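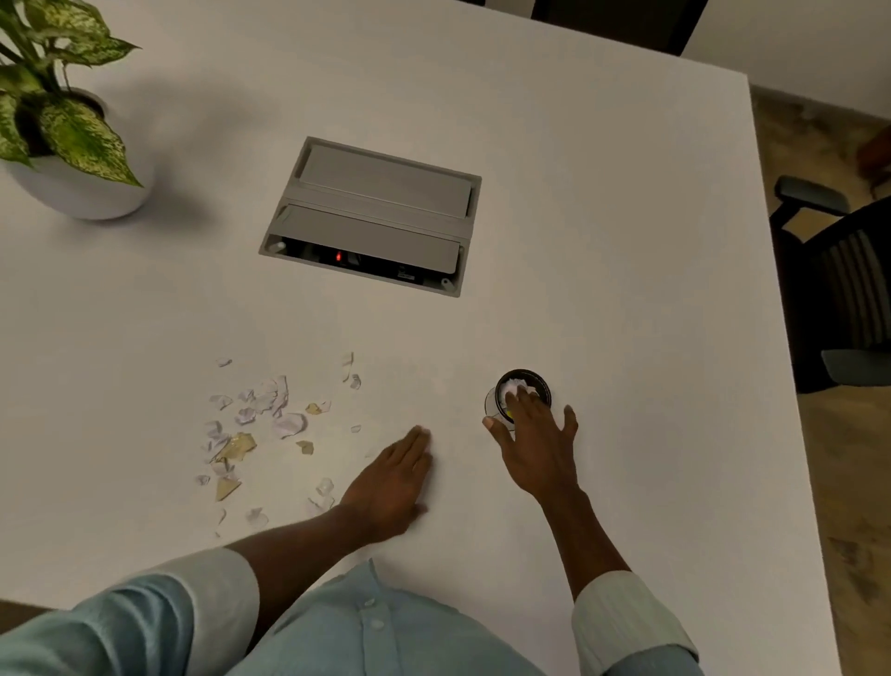
Honeylyn Samonte wondered if I'd thought of asking the brewery for cask-end barrels before paying for anything, and she's right that I should have started there, so I've edited my post to say a bit more. Thanks Honeylyn!

Running a beer and music night at Zerkdale village hall: how much beer do I order, and when?

Reading time: 4 minutes

Right, the edited version. I've been roped into organising a beer and music evening in Zerkdale (a string quartet for the first half, then a folk band who are a good deal louder) and I've never bought beer for more people than fit in my kitchen. We've sold 108 tickets and I don't think we'll sell many more, as that's close to what the hall will hold with the stage up.

The brewery is Floser, who do a lovely pale and a darker one called Moffat that my brother-in-law won't stop going on about. They'll let me have casks or bottles. Casks are cheaper by the pint and look the part, but I've read that they need to sit still for a day or more beforehand, and the hall has a toddler group in it the morning of the do. Bottles would be so much easier but then I've got a mountain of glass to get rid of, and the man at Donevgate tip already knows my car.

So, how many pints does a person drink at a thing like this? Is it different when half of it is a quartet? And does anybody know if I need to tell the council, or is that only if we're charging at the bar? We are charging at the bar. I tried reading the council's page and came away with a headache.

Also, what do people do about glasses? I've seen hire places quoting for a minimum that would do a wedding.

Posted July 2022

Milagros Buenaventura

Hello! I've done the bar for our choir's summer social more times than I'd like to admit, so here's what I'd do, and others can shout at me if they disagree.

Work on two pints a head for the whole evening and then knock a bit off. Some people will have four and some will be driving, and you'll always get a table that only wants elderflower. With 108 tickets that's a little over 200 pints at the very top, and a firkin gives you 72 on paper but more like 68 once you've left the muck in the bottom. I'd get two firkins, one of the pale and one of the Moffat, and then bottles to cover the rest. Ask Floser if they'll take back unopened bottles. Small breweries often will if you ask nicely and early, and don't leave it till the week before like I did one February, when I ended up with crates of stout under the stairs until Easter.

The quartet does make a difference, by the way. People don't like getting up while somebody is playing quietly, so you'll sell hardly anything for forty minutes and then the entire hall will arrive at once in the interval. Put your second person on the bar for that, and your third if you've got one. Pour some halves in advance (not too many, they go flat and sad).
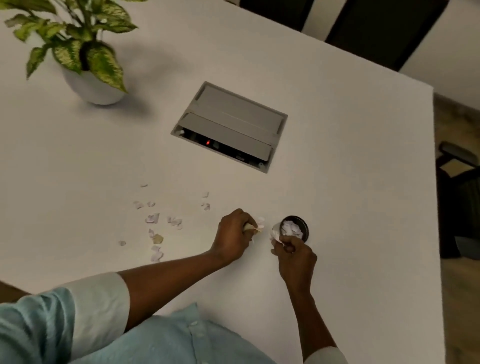
Now, the cask has to be racked, vented and left alone, and I mean left alone, so get it in the day before and put it somewhere toddlers can't reach. Our hall has a store cupboard with a stone floor and that does beautifully. Drape wet tea towels over it if the weather's hot. If you haven't got anywhere like that, forget the casks and ask about bright beer, which has already dropped clear and can be served the same day. It doesn't keep, but it only has to last the one evening!

On the licence, if you're in England or Wales and the hall hasn't got its own premises licence, what you're after is a Temporary Event Notice. Selling alcohol is what triggers it, so yes, you do need to sort something. It goes to the council, there's a small fee, and they want ten clear working days, which catches people out over bank holidays. Ring the hall first though, as plenty of them are already licensed and you may have nothing to do but sign a form.

Glasses: supermarkets sometimes lend them free and charge for breakages. Try that before hiring.

Honeylyn Samonte

Just get bottles. We did a jazz night with casks and one of them never cleared, and I spent the evening explaining it to people. Recycling bins from the pub next door if they're friendly.

Do ask Floser about the ends of barrels though, my cousin got one very cheap.

Related
How early should doors open for a folk night?
Paying a string quartet: fee or expenses?
Village hall acoustics, can curtains help?
Food to go with dark beer (not just pies)
Raffle prizes people really want

Contact us | Copyright, all posts belong to their authors | Back to top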